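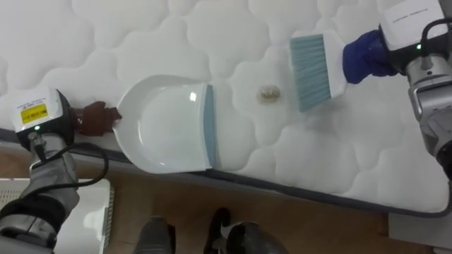 Havance Tirkon Mattress Topper, item 3262

I put this one on my own bed back in July and I'm still smug about it! My old mattress wasn't ready for the dump, it just had that dip in the middle (you know the one), and the Tirkon evened it out the first night.

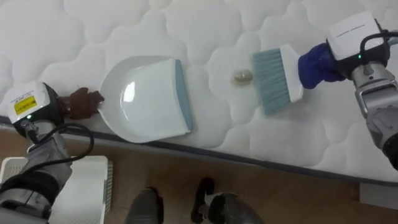
It's 6 cm thick, with elastic straps on all four corners. The cover zips off and washes at 60 degrees, but please skip the dryer, I shrank a Druline cover that way and never got it back on. Give it a day to puff up once you unroll it.

Sizes: twin, full, queen
Filling: foam core, 1000 g polyester top layer
Ships rolled, free returns if unopened

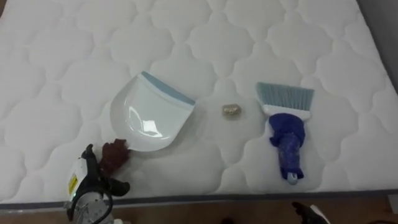 Jansen wrote in to say the queen slid a little on a slatted base until the straps were pulled really tight, and now it stays put. Good tip, so do the straps first and then the sheet.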